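The Gripper Isn't Broken, We Just Stopped Checking It

I've been grumpy about this since November, so let me get it out.
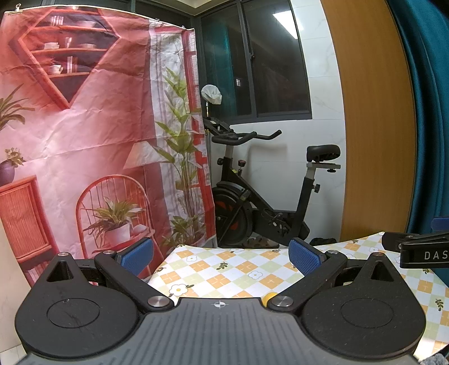
What went wrong

We collect demonstrations with hand-held grippers, and one of ours (we call it the Daza, don't ask) had a pivot screw working itself loose. Tiny wobble! You'd close the fingers on something small and one pad would land a hair behind the other. The recordings looked fine to me. I logged 178 takes that way before Houda Kamel picked it up, gave it a squeeze and said, "Does yours always click?"

Well, yes, it did. I'd gotten used to it.

What bugs me

Everybody wanted to blame the hardware, and sure, thread lock would be nice. But I think the fault was mine and the schedule's. We had 2515 takes to get through for Stosano and I skipped the finger check, which takes maybe a minute. A robot trained on those takes learns my wobble and then pinches whatever, or whoever, is in the way.

So I'd throw out all 178. Houda says keep the ones with big objects, and we're still arguing. Meanwhile I squeeze the thing before every session and listen for the click.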